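Drilorska hand-held gripper kit – worth it for a small lab?

Rocha
Posted Saturday

We're thinking of buying the Drilorska kit to record demonstrations for our arm. You get a pair of hand-held grippers, a head camera and a year of their upload service, which I suspect is where the money goes. Has anyone lived with it? I mostly want to know whether the calibration is as painless as the sales page claims, and whether people can stand holding the things all afternoon.

Rustico
Had ours since August. The grippers are fine. Calibration is a marker pattern you put up on a monitor and show to each gripper in turn, and it took me 40 minutes the first time because I'd left the screen on auto-brightness. The manual mentions this on page 67, well after you need it.
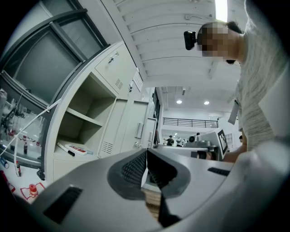 Comfort is another matter. The head strap is made for a larger forehead than mine, and after an hour I had a groove you could park a bicycle in. We managed 152 usable recordings in the first week and binned over 200, mostly my fault – I kept looking up to talk to people and the head camera dutifully came with me.

Support did answer my emails. Once with the answer.

I'd buy the kit again but skip the upload service and use your own storage.

Rasta
dont bother with the spare straps either, same strap in a nicer bag

Rocha
Thanks both. Does it still calibrate if you don't pay for the upload service?

Rustico
Yes, it just nags you at start-up.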